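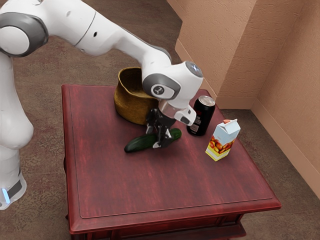 Progress Report to the Dimitriou Fund
Harnamness Community Online Project
Reporting period: January to June

1. Purpose of this report

This report sets out progress made in the first half of the grant period on the Harnamness Community Online Project. The project was funded to help residents, clubs and small traders in Harnamness make safe and confident use of social networks, and to bring local notices together on one shared community page. It has been prepared by Mehrangiz Yazdani, Project Manager, and approved by Malcolm Crabtree on behalf of the management board.

2. The community page

The page opened in February on Zodari, the network which most residents told us they already used. It had 700 followers at the end of June, against a target of 420 for the period. Posts on road closures, surgery opening times and lost pets drew the most replies. Notices from the parish council were read less often, and we have agreed with the clerk that these will be shortened and posted in the early evening.

House rules were published when the page opened. Two members have been removed for repeated abuse of other residents, and one of them has appealed. The appeal will be heard in July under the procedure submitted with our application.

3. Training sessions

The project offered 60 places on its spring course, all of which were taken up. The course covered setting up an account, privacy settings, spotting false messages and reporting a post. Those attending asked for more time on privacy settings in particular, and the second session was lengthened by half an hour from April onwards.

Attendance at the daytime course for traders was lower than planned. Several shopkeepers explained that they could not leave their premises before 5.30 pm. An evening course will be offered in the autumn instead, and the board asks the Fund to note this change to the timetable. It carries no additional cost.

4. Residents' survey

A survey on the use of social networks was sent out in March and 371 replies were received. Many parents reported concern about the time their children spend on Zorkon, a video-sharing service, and asked for advice on age limits. Older residents more often mentioned unwanted friend requests and requests for money from strangers. A short printed guide on both subjects is in draft and will be sent to the Fund for comment before it goes to the printer.

5. Spending

Spending is within budget overall. Room hire was higher than forecast after the library closed for repairs and sessions moved to the Methodist hall. This was met from the publicity line, where less paid advertising was needed than expected. A full statement of accounts is attached as Annex A.

6. Difficulties and risks

The page depends on a small team of moderators – four at present – and cover at weekends remains thin. Two further moderators are being trained. Zodari also altered its rules for community pages in May, and as a result some older posts can no longer be searched. Copies of all official notices are now kept separately by the project office.

7. Work planned for the next period

The evening course for traders will begin in September. The printed guide will be delivered to households in October, subject to the Fund's comments. The board would also welcome a meeting with the Fund's grants officer before the end of the summer to discuss whether the page should be extended to the neighbouring villages, two of which have written to ask about joining.

Mehrangiz Yazdani
Project Manager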